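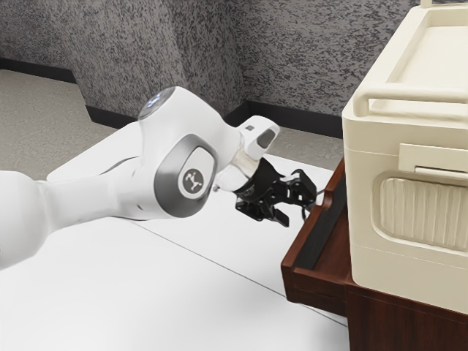

Cours particuliers à 3 familles, comment partager les frais ?

Rechercher dans l'entraide... OK

Raquel Serrano
Bonjour, on est trois familles à Saltesetti, quatre enfants niveau CM2 / 6e, instruction en famille depuis la rentrée. On a trouvé une prof pour les maths et le français, elle demande 2 000 euros pour le trimestre, matériel non compris. Une des familles a deux enfants. On divise par famille ou par enfant ?? Et faut un contrat écrit ou un mail suffit ? Merci d'avance, je dois lui répondre vite.

Leandro Montoya
Par enfant. Chez nous on a fait par famille, au bout d'un mois tout le monde faisait la tête. Donc 500 chacun, 1 000 pour ceux qui en ont deux. Et contrat écrit oui, même une page : horaires, absences, qui paye quand un gamin est malade, préavis si une famille part en cours de route. Nous c'est ce dernier point qu'on avait oublié, resultat une famille partie en mars et le reste à payer à deux. Pour les cahiers, caisse à part.

Mortimer Bellamy
Ça dépend. Demandez lui si elle est déclarée ou pas, c'est pas pareil. Ma soeur avait pris le programme Platix, pas donné et les enfants on pas accroché. Bon courage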